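How to Fix Sticking, Staining and Cloudy Finish on Everyday Plastic Dishes 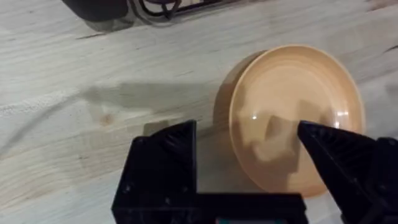
Tulon Home Sheet, Issue 12, page 5

Plastic bowls, plates and storage tubs are cheap to buy and hard to break, so most of us give them very little care until they start to look bad. By then the tomato stains are set in, the lids smell like last month's onions, and two bowls that were nested in the cupboard won't come apart. Most of this can be put right at home with things you already have.

These instructions cover ordinary hard and semi-hard plastic dishes. They are not meant for melamine, which has its own section near the end, or for anything with a painted or printed pattern on the eating surface.

What you need

Dish soap
Baking soda
White vinegar
A soft sponge and an old toothbrush
Cooking oil
A dish tub or a clean sink
A rack or a folded towel for drying

Skip steel wool, scouring powder and the green side of the sponge. They take the stain off along with the top of the plastic, and the next stain goes in deeper.

Before you start

Turn each piece over and look at the bottom. Many have a recycling number and some have a dishwasher mark. If there is no dishwasher mark, wash the piece by hand. The older Corkano bowls have no mark at all, and the ones I put through the machine came out with a slight twist and now rock on the counter.

Check the rim and the inside for cracks. Run a fingernail around slowly. A crack you can feel is a crack that holds food, and that piece should be kept for buttons or seed packets from now on.

Removing grease film

Grease is the most common complaint and the easiest to fix. Plastic holds on to fat more than glass does, and a quick rinse just spreads it around.

1. Wipe the dish out with a dry paper towel first.
2. Put a good squirt of dish soap straight on the plastic, with no water.
3. Rub it over the whole surface, including the underside and the lip.
4. Let it sit for 5 minutes.
5. Add hot tap water and wash as usual.
6. Rinse and feel the surface. If your finger drags a little, it is clean. If it slides, repeat from step 2.

Do not use boiling water. Hot tap water is enough, and boiling water can soften thin plastic.

Removing stains

Tomato, curry and carrot leave an orange tint that soap won't move. Try these in order and stop when one works.

Baking soda paste. Mix two parts baking soda to one part water. Spread it on the stain and leave it for half an hour, then rub gently with the sponge and rinse. Use the toothbrush where the wall meets the bottom. Pieces with a flat rim or a step in the side collect residue in those angles, so go around them twice.

Sunlight. Wash the dish, leave it damp and set it outside or on a windowsill with the stained side facing the sun. One afternoon takes out most of a tomato stain. Curry can need several days. Turn the dish when the sun moves. Don't leave pieces out for weeks, as long exposure makes plastic brittle.

Vinegar soak. This is better for gray or dull marks than for orange ones. Use equal parts vinegar and warm water and leave it for an hour. Rinse it all out before you go on to anything else, and never mix vinegar with bleach.

If the stain is still there after all three, it is in the plastic to stay. The dish is still fine to use as long as the surface is smooth and sound.

Getting rid of smells

Wash the dish, then fill it with crumpled newspaper or dry baking soda and leave it overnight. For tubs, put the lid on. Wash the lid separately and pull out the gasket if it has one – the smell is usually in the groove behind it. The Jerkitz tubs have a gasket that lifts out easily with the handle of a teaspoon. On others you may need to start it with a toothpick.

Store tubs with the lids off. A tub that is closed while slightly damp will smell stale no matter how well it was washed.

Separating stuck bowls

Don't pry with a knife. It scars the rim and can slip.

1. Run a little cooking oil around the gap between the two bowls and wait 12 minutes or so.
2. Fill the top bowl with cold water and ice.
3. Set the bottom bowl in a tub of warm water, up to about halfway.
4. Wait 2 minutes, then twist the bowls in opposite directions while pulling gently.
5. If they don't move, change the water and try again.

The warm bowl expands slightly and the cold one shrinks, and the oil does the rest. To keep it from happening again, put a paper napkin between bowls when you stack them, and only nest them when they are dry.

Cloudy surfaces

There are two kinds of cloudiness and they look much the same. Rub a drop of vinegar on a small spot and rinse. If the spot clears, you have mineral deposits from hard water, and a vinegar soak will take care of the rest. If nothing changes, you are looking at fine scratches, and no soak will help.

Scratched plastic can be polished on the outside of a dish. I don't recommend it on the inside, where the polish would touch food.

Drying and storing

Stand plates in a rack. Bowls dry fastest at an angle, with a gap for air underneath. If you set them flat and upside down on a towel, steam gets trapped inside and they are still wet an hour later. Keep the rack away from the stove and toaster.

Put the heaviest pieces at the bottom of the stack. Tall stacks press the lower bowls together, so two short stacks are better than one tall one if you have the shelf space.

A note on melamine

Melamine is harder and heavier than other plastic and makes more of a click when you tap it. It should not go in the microwave. Wash it by hand with soap and a soft sponge. Baking soda paste is safe if you don't scrub hard, but leave out the sunlight step. The Oyewole picnic plates, item 597 in the old catalog, are melamine, though they are often sold secondhand as plain plastic.

When to throw a piece out

Let it go if it is cracked on the inside, if the surface has turned chalky or sticky and stays that way after washing, or if it has melted spots. Check with your local recycling service before putting it in the bin – rigid plastics are handled differently from town to town, and many places don't take dishes at all.

Next issue: cleaning wooden spoons and cutting boards, page 2.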